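Pradstead Community Workshops
Premises Safety Inspection – Checklist and Comments
Site: Sultcombe Road, ground floor and mezzanine
Date of inspection: Saturday, November 3, 2018
Form reference: 677

Ratings: S = satisfactory, A = action needed, N/A = not applicable

1. Means of escape

1.1 Final exit doors open fully from inside without a key – S
1.2 Corridors and stairs clear of stored items – A
Comment: Folding chairs had been left on the half landing again. They are to go back to the Nutsugah Room store after each hire. The same point was raised in February.
1.3 Exit signs in place and legible – S
1.4 Emergency lighting, monthly function test recorded – A
Comment: The log has no entry for September. Fittings 179 and 181, both on the mezzanine, did not light when the test key was turned. Contractor to attend.

2. Fire equipment

2.1 Extinguishers on brackets, pins and seals intact – S
2.2 Annual service labels in date – S
2.3 Fire blanket in kitchen – S
Comment: The pull tabs were partly hidden by a tea towel hook. Hook to be moved to the other side of the cooker.
2.4 Call points unobstructed – S

3. Work surfaces and furniture

3.1 Tables stable, with no loose legs or fixings – S
3.2 Table tops free from splinters and raised edges – S
Comment: Tops are to be wiped with a damp cloth only. Solvent cleaners must not be used on any wooden surface.

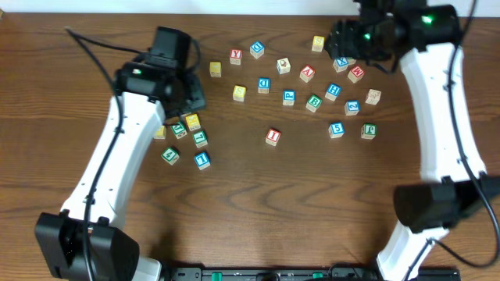
Brown wooden table top with dark wavy grain.

3.3 Stacked furniture no higher than the marked line – A
Comment: The marked line in the Pitlow Room has been painted over and must be reinstated before furniture is stacked there.

4. Floors, stairs and entrances

4.1 Floor coverings secure – A
Comment: Carpet edging is lifting at the foot of the mezzanine stairs. Taped as a temporary measure – permanent repair required.
4.2 Handrails firm – S
4.3 Entrance matting flat and dry – S

5. First aid and welfare

5.1 First aid boxes stocked against contents list – A
Comment: The kitchen box is short of 2 sterile eye pads.
5.2 Accident book available at reception – S
5.3 Hot water outlets labelled – S
5.4 Passenger lift – N/A

Actions rated A are to be entered in the site register and signed off there when complete. Hirers should be told of any restriction on room use before their booking begins.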